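Report of a Visit to the Corbridge Housewares Works
Prepared for the members of the Bala Society for Household Trades
January 31, 2026

Purpose of the Visit

The Society was invited to attend the winter open day at the Corbridge works, where Dredus makes and finishes cutlery, serving pieces and small kitchen goods. Six members took part. The delegation was received at the main gate by Róisín Breathnach, head of visitor services, and was given a safety briefing, ear protection and a printed plan of the site before entering the production area.

The Society last visited Corbridge when the finishing shop was still housed in the older brick building by the canal. That building is now used for storage and is not open to the public.

The Press Shop

The tour began in the press shop, where sheet steel is cut into blanks. Each blank is rolled thin at one end to form the bowl and left thick at the other for the handle. According to the printed guide, the shop turns out 1,587 pieces in a normal shift, with 195 set aside for closer checking. Offcuts are collected by grade and returned to the supplier.

Members asked how often the dies are replaced. The shop manager replied that this depends on the pattern, as those with raised borders wear faster than plain ones. Worn dies are recut on site where possible. A rack of retired dies is kept near the exit and may be handled on request.

Woodenware

Dredus also produces a small line of wooden spoons, stirring sticks and spatulas. The blanks are bought in already dried and are turned, sanded and oiled in a separate room with its own dust extraction. Discussion here centered on the care of wooden tools at home. Staff advise washing by hand, standing the pieces upright in a cup or jar to dry, and applying food-safe oil when the surface begins to look pale.
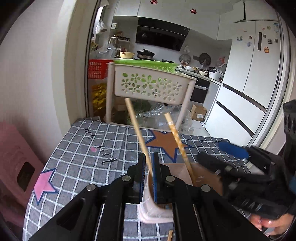 The room also holds a collection of older tools given by local families. It includes butter paddles, a set of porridge sticks and several ladles with repaired handles. The labels are clear and well written, although the lighting in the cases is poor, and members with limited eyesight found some of them hard to read. This was raised with our hosts, who agreed to look into it before the April opening.

Polishing and Inspection

Polishing is carried out in two stages. A coarse wheel removes the marks left by the press, and a soft cloth wheel gives the final shine. The work is noisy, and visitors are kept behind a screen. Questions were taken afterward in the corridor.

Inspection is done by eye under a bright lamp. The inspector turns each piece so that light runs along the bowl, where a scratch or dull patch will break up the reflection. Members were invited to sort a tray of spoons and found that their decisions differed a good deal from those of the trained staff. It was explained that new inspectors work beside an experienced colleague for their first season.

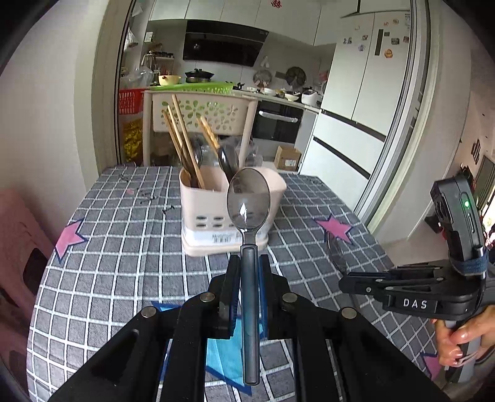
Facilities for Visitors

The site has level access throughout, apart from two steps at the entrance to the woodenware room, where a ramp can be placed on request. Some 300 visitors were expected over the course of the day, and the café was crowded at noon. Groups are advised to reserve tables when booking. The factory shop accepts cards only and sells seconds at reduced prices.

Parking is limited. Coaches must use the lower lot and should allow ten minutes for the walk to the gate.

Matters Arising

The Society has written to Ms. Breathnach to thank her and her colleagues. She has offered to lend a case of pattern samples for the spring meeting in Bala, subject to insurance. Members who would like to join a second visit in April should give their names to the secretary and state whether they will need transportation from Bala.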